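**Yurt housing retrofit, second interim report to the funder**

Prepared by: Volkan Ertürk, project lead
Date: 4 Jul 2026
Grant period covered: second half of year one

## 1. Status

The project is on schedule for insulation and behind schedule for ventilation. Of the 50 apartments in the Timis block, 26 have finished insulation and new window seals. Work in the Tuven block has not started and is not due to start until October. Spending is within the approved budget on every line except scaffolding, which is covered in section 5.

## 2. Insulation

The contractor, Idia, changed the fixing method for the exterior panels on the north wall after pull-out tests on the original anchors gave uneven results. The replacement anchor is 20 mm longer and passes through the old render into the brick. All north wall panels have been fixed this way. The east wall keeps the original anchor, which tested within limits there.

Two apartments on the top floor were left out of the first round. The attic hatch in each opens directly above the bathroom, and the hatch frames have to be rebuilt before insulation can be laid around them. The frames are on order.

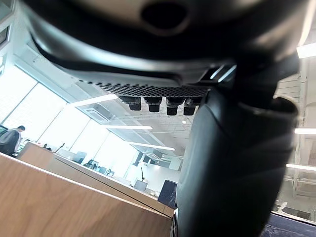
Window seals were replaced apartment by apartment, with one day allowed for each. This was enough in most cases. Where the old frames had been painted shut, a second visit was needed. The schedule for Tuven allows for two visits per apartment from the start.

## 3. Airtightness and ventilation

Pressure tests were done before and after the work in the finished apartments. Leakage dropped in all of them. The smallest improvement was on the ground floor, where air still enters through the pipe chases from the basement. Idia has quoted separately for sealing the chases, and we recommend accepting the quote. The work is small and can be done from the basement without entering the apartments.

Tighter apartments need planned ventilation. The original proposal called for trickle vents in the bedrooms and a continuous extract fan in each bathroom. The vents are installed. The fans are not. The supplier's first delivery was the wrong voltage and went back complete. A second delivery has been confirmed in writing but has not reached the site. Until the fans are in, residents have been asked to keep the bathroom window on its first notch, and a one-page notice was delivered to each door.

Humidity loggers are running in six apartments. Readings so far are too few to report.

## 4. Residents

Complaints received in the period concerned dust on the stairs, early deliveries and loss of daylight behind the scaffold netting. Deliveries now start at 8:30. The stairs are mopped at the end of each working day. The netting cannot be removed earlier than planned.
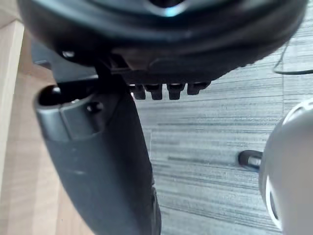 One household asked to withdraw. After a visit they agreed to the window seals only, and their apartment will be recorded as partly treated. It is not included in the total in section 1.

## 5. Costs

Scaffold rental ran 18 days over because of the anchor change. The extra cost was 418 euros per week, and an additional 600 euros was charged for moving the loading bay. Both amounts have been met from contingency. No transfer between budget lines is requested.

## 6. Next period

- Rebuild the two attic hatch frames and insulate around them.
- Install and commission the bathroom fans, then repeat the pressure tests on the ground floor.
- Complete the remaining apartments in Timis.
- Survey the Tuven block, including anchor tests on all four walls.

A decision on the pipe chase quote is needed before the Tuven survey, as the same detail is expected there. The quote and the test sheets are attached as Annexes A and B.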